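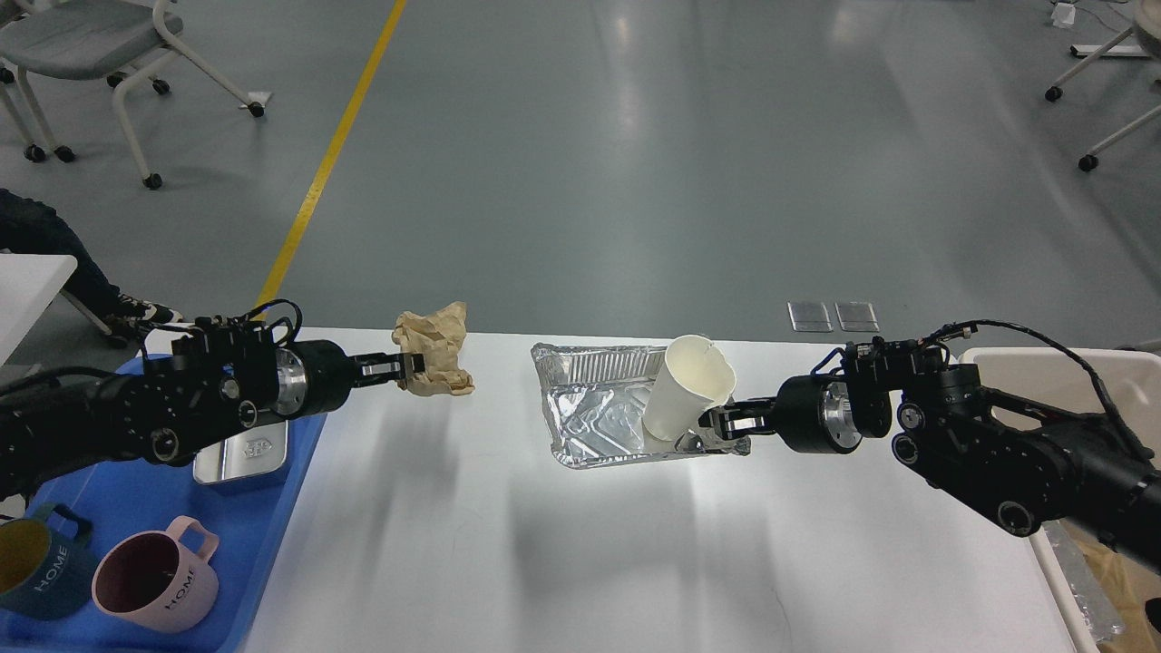 Ikeda
Contributing Writer, Fiction

The Matter of the Lower Lock

The Joint Commission on Navigation met at Grerberg in June, in the upper room of the customs house, to settle which of the two banks would pay for the lower lock. The session opened at nine in the morning. The delegation from the left bank sat with its back to the windows, as it had done at every meeting before, and the delegation from the right bank sat facing the light and asked that the blinds be drawn.

The lock had been out of service for six years. In that time no barge of any size had passed between Grerberg and the grain quay at Wustetti, and the freight that once went down the Dendoron had gone over to the road. The lock keeper had remained at his post. He had received no instruction to leave it. Each morning he read the gauge, entered the level in the register, and signed his name, and at the end of each month he sent one copy of the register to either bank.

It was the register that the Commission had before it. The left bank held that the river had fallen and that a repaired lock would serve no vessel worth the toll. The right bank held that the river stood where it had always stood. Both delegations cited the same pages. The chairman directed that the lock keeper be brought up to give evidence, and the session was suspended until he could be fetched.

He arrived a little after two, in the dark coat issued to him on his appointment. He declined a chair. Asked whether the river had fallen, he replied that it fell in summer and rose in the spring, and that the Commission would find this in the register.

"The question is whether it has fallen overall," the chairman said.

"I have the gauge, sir. I could not speak to overall."
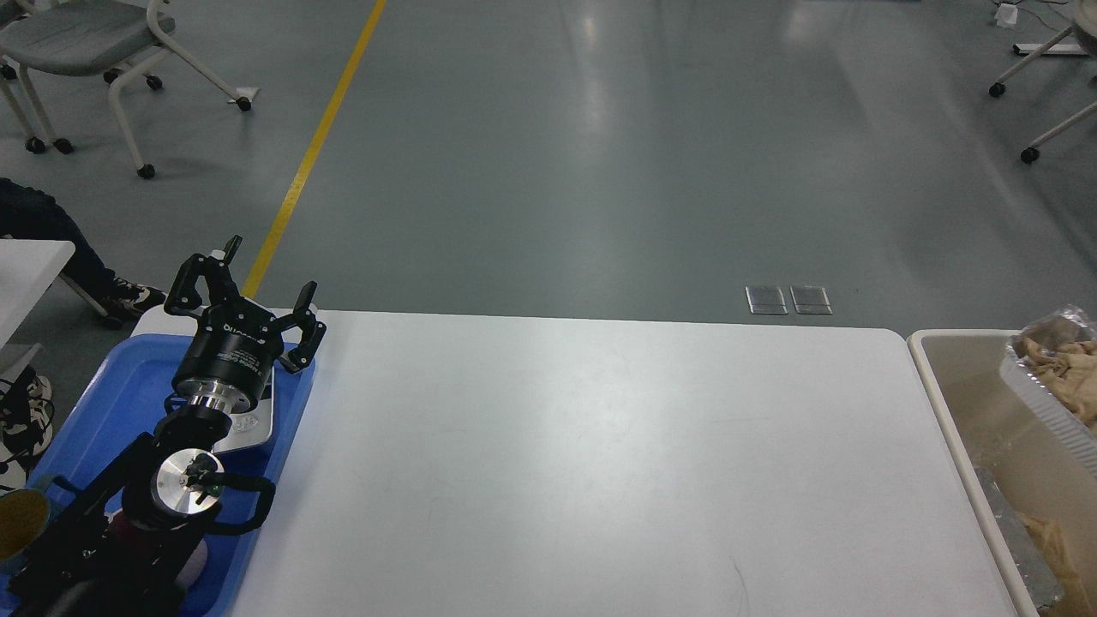
The delegate for the left bank then drew attention to page 29, on which the keeper had written, beneath the level for the day, the words "boat passed." He asked how a boat could have passed a lock that was closed to traffic. The keeper did not answer at once. He asked to see the page, and it was handed across to him.

He said that it had been a rowing boat. A woman and a boy were taking a stove down to Wustetti, where her sister had a house, and they had not known about the lock. He had helped them lift the boat out at the upper gate and carry it along the towpath, a distance of nearly 200 yards, and then he had gone back for the stove. They made five trips in all, counting the bedding. The boy had wished to know whether there was a toll.

"And was there?" asked the delegate for the right bank.

"The tariff is by the gate, sir. It gives a charge for passing through. They went around."

The two delegations conferred separately. The left bank proposed that the entry be struck from the register, as no passage in the legal sense had taken place. The right bank objected — a boat had been above the lock and afterward was below it, and the Commission had no other word for that. The chairman ruled that the entry would stand and that a note would be attached.

The drafting of the note took up the remainder of the afternoon. The lock keeper waited on the landing outside, and at five past four he knocked and asked whether he was still required, as the evening reading was due and there was a long walk back. The chairman consulted both sides. He was told that he might go, and that the Commission would write to him.

He went down by the river stairs. The water was over the third step, and he took out his pencil and made a record of it, although the stairs at Grerberg were not in his district.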